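Waremix two-arm gripper trials

Waremix is our collection of side-by-side gripper runs, put together by Renata Gajewski and Wafula Shemweta at the Haworth bench. We wanted to know how the Ternel fingers compare with the Elinov ones on soft, floppy things, and we've had a great time finding out!

There are 2000 runs, split evenly between the two finger sets, plus 80 short calibration clips. Every run has joint positions, gripper opening and video from 4 cameras.

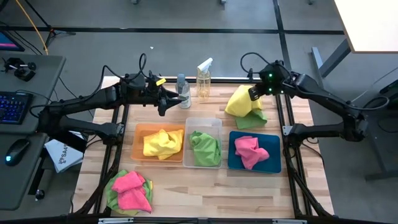
Cloth is where the two finger sets really part company. Ternel pinches a single layer nicely, while Elinov is much happier grabbing a thick fold (and hangs on to it). Sorting runs use three trays, and the colours are easy to tell apart from above: a yellow cloth in the orange tray, green in the clear one, pink in the blue. Cloths lying in a pile, like the pink one on top of the green at the front left corner, are the hardest starting point and our favourite to watch.

Known problems: the left wrist drifts slightly in the early runs, and 4 clips have no sound. Filter on the "drift" column if you need clean wrist angles.

Last updated 2018-12-30. Corrections are very welcome, so please send them to Wafula.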